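Checking a claimed success rate before you believe it

The Szabo policy is reported at 100 percent on putting pens in a holder. Before you repeat that number, rerun it.

Start by splitting your 3,055 episodes by table layout. A random split lets the same layout land in both halves, and then you are mostly testing memory. 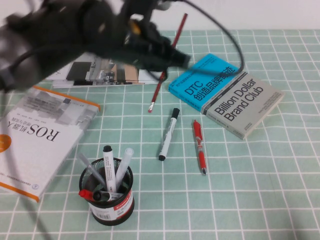
Next, fix the rule for success in writing. Does a marker lying across the rim count? At Moltmont it did. I would score it as a miss.

Run 7 seeds and report the worst one too.

Ansel Mbeki, May 2026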